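Re: [cell-upkeep] Left gripper closes late on the produce cell

Hello Rhona, hello all,

I answer between your lines further down, but first the short version: on our unit it was the cable at the wrist and not the fingers, and I lost almost two weeks because I was looking at the fingers.
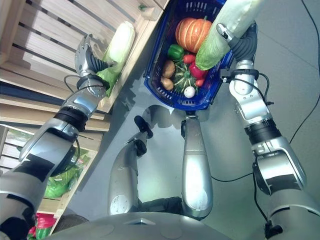 We have the same humanoid as you at the Tamgate site, on the produce task, shelf to shopping basket, with both arms. It runs most weekdays and I am the one who looks after it, together with one colleague on Monday. So please take the following as experience from one machine. Yours can be different.

Rhona Gillies wrote:

> Since we moved the cell to the new room the left gripper closes late.
> The right one is fine. It is worst with long or heavy things, and when
> the arm is reaching out far to the side. I have cleaned the fingers and
> run the calibration twice. The log shows only a position warning at the
> wrist and then nothing. Before I take the hand off, has anyone seen this?

Yes, I have seen this, nearly the same words were in my own notebook. You write "when the arm is reaching out far". For me this is the important part of your message. With the arm folded, our gripper closed normally every time. With the arm stretched toward the shelf it was late, or it closed halfway and waited. The fingers do not know how far the arm is stretched, but the cable does.

The cable leaves the side of the arm and makes a loop near the wrist. When somebody ties this loop too short, the connector is pulled a little bit each time the forearm turns outward. It does not come out. It only tilts, and the signal is then bad for a moment. On our unit the tie was put too near to the connector after a transport, so when you say that you moved the cell, I would look there before anything else.

What I did, in this order:

Stop the program, put the robot in a supported position and switch off at the main switch. Wait until the status light is dark. I know that you know this, but there are new people on the list.

Bend the forearm by hand to the outside, slowly, and watch the loop. If it becomes straight before the joint is at its end, it is too short.

Cut the old tie with side cutters, with the flat side away from the cable. Do not pull it off.

Unplug the connector and look at the pins with a lamp. Ours had one pin a bit pushed back. I brought it forward with the small tool from the Dultorar kit, but if you are not comfortable with this, change the short lead. The part is cheap compared with the time.

Plug in again and make the loop new. I leave 79 mm from the connector to the first tie, and I use the soft kind of tie, not the hard one. Then bend the forearm again and look again.

Only after this, run the calibration. If you calibrate with a bad contact, the offset is stored wrong and you will chase it for days. I did exactly this.

> Also do you change the finger covers on a schedule or only when they
> look worn? Mine have some colour from the vegetables.

On a schedule. We change every 600 cycles per hand and we write it on the sheet at the door. The colour is not a problem. The problem is when the ribs become smooth or when something dries between them, then a cabbage slips at the moment when the arm starts to lift. I clean with warm water and a soft brush at the end of the day. No solvent please, I tried it once and the rubber became sticky for a week.

For your long things: napa cabbage is the most difficult object in our set, because the white end is hard and the leaves are loose. If the gripper takes it by the leaves, it turns and hangs. We lowered the closing force to 42 per cent in the setting and raised the waiting time before the lift, and now we have less damaged leaves. I would not touch these values until your cable is in order. Otherwise you are repairing two things at once.

> Last one. Where do you run the floor cables? Mine are always in the way
> of the feet.

This is a weak point for us too. The cables go across the floor to the side, and from time to time one moves closer to a foot than I like. I have asked for a flat cover from Jafarzadeh, they make it in the colour of the floor, but it is not delivered yet. In the meantime I check the cables before each start, and I keep the basket always at the same mark, so the robot has no reason to shift its feet. Overhead would be better, I think. The people from Fimgate wrote on this list that they did it with a light arm on the ceiling. Maybe they can say how much slack they left, I would also like to know.

One more thing about the right arm. You say it is fine. When I had the left one open, I compared the two loops, and the right was also shorter than I wanted, it was only not giving trouble yet. It took me six minutes to do it again. Please look at both while the power is off.

If the wrist warning is still there after the new loop, send me the log from the start-up part, not only from the moment of the fault. In my case there was a second line with the supply voltage that I overlooked — it was the first sign, and it was there already on the first day.

Sorry for my long mail.

Greetings from Tamgate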